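Reusing courier boxes for storage: cross out the old print or leave it?

Skonham Home & Storage forum > Sorting and labelling
February 2021

mossbank
We're clearing the back room and I've ended up with a stack of cardboard courier boxes that are too good to throw out. Plan is to use them for dry food and spare kitchen bits on the shelves. I've been putting a small sticky label on each with the contents written by hand. My other half says the old courier printing should be covered up as well or it looks a mess. Is it worth the bother?

tinlid
Not worth it. You'll stop seeing the print after a week. Put the label in the same corner on every box and your eye goes straight to it.

greyhen73
I'd cover it. We moved to Grastville with 15 boxes that still had old courier details on, and two of them got put to one side by the removal men as parcels to be sent on. Brown paper tape over the lot, takes five minutes.

mossbank
They aren't going anywhere, only on a shelf. This is the sort of thing I mean. The crisps box has a blue-edged label near the top corner with 薯片 on it in red, which is crisps in Chinese. We label in Chinese at home as my mother-in-law does most of the cooking. The SF Express web address and phone number are along the bottom.

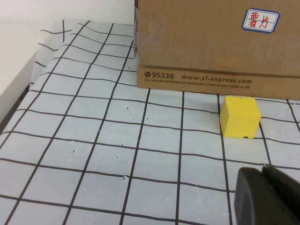 The others are much the same. I've got a roll of the labels left and one red pen, so whatever I decide I'd like to do them all in one go.

tinlid
That's fine as it is. The print is low down and your label is up top. Leave it.

oldparsonage
Check the red pen before you do the rest. I did all mine in red one August and by the next year the ones facing the window had gone pale pink. Black lasted. Pencil lasted as well, oddly enough.

greyhen73
Agree about the pen. Still say cover the print. If you ever do post one of those boxes on, the old details need to come off anyway, so you may as well do it now.

tinlid
But they're not posting it. They said so.

greyhen73
People always say that about boxes.

quillon
More bothered about crisps in cardboard on a low shelf, to be fair. We had mice through a box of the same sort in one night. Anything edible goes in a lidded tub here now. I use the Skalden ones, 5 litre. Cardboard for pans, cloths and cables only.

mossbank
Crisps stay in their bags inside the box. No mice so far but I take the point. I do have 2 tubs going spare, so rice and flour can go in those.

quillon
Bags won't stop them. Up to you.

oldparsonage
Put the crisps on the top shelf, they weigh nothing. Heavy stuff at the bottom. And label the short end as well as the long side if your shelves are deep. I had to turn every box round to read it until I did that.

mossbank
Hadn't thought of the short end. Shelves are the Albers ones, fairly deep, so the boxes would go in end on. Will do both sides in black and leave the courier print alone for now.

greyhen73
Your choice. Keep some tape handy.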